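Re: [cleaning-trades] Sweeping machines, who gains?

On the list at 3 in the afternoon a member wrote:

> We go over to the Istix machines at the Mendonça site in November.
> Management at Grolis say no jobs will go, people will just be
> "freed up for detail work". The contract is 40 rooms a shift.
> Has anyone seen one of these things sweep a floor properly?

I have worked alongside two arms and a dustpan for a while now at Trirnby and I'd want that "freed up" in writing. Our target went from 40 rooms to 88 when the machines came in, and the same people were on the rota. Detail work turned out to mean corners, skirting, stairs and anything the arms won't go near.
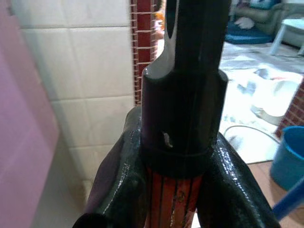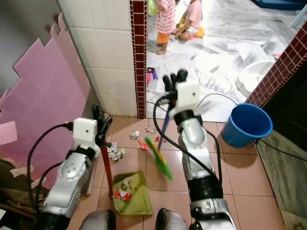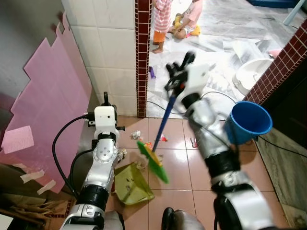
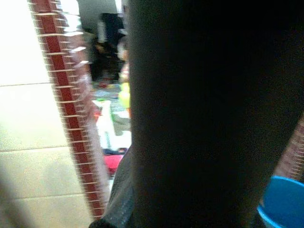

My quarrel is with how the hours get counted. Grolis book a floor as machine-swept and the time for it comes off our sheet, all of it. But a floor is never just a floor. Somebody has to shift what's standing on it and go back for the scraps, and a room like the one in the second and third shots, with a blue bucket by the wall, paper on the tiles and two children in the next room, needs a grown-up paying attention the whole time. That attention isn't on anyone's sheet. We asked for it to be paid as minding time and were told to put it under "other", where there is a limit of 3 hours a month.

I'm not against the kit – my back would be glad of it – but ask for the sheets before you agree to anything. We had 155 entries under "other" before a manager would sit down with us, and we are still waiting for an answer.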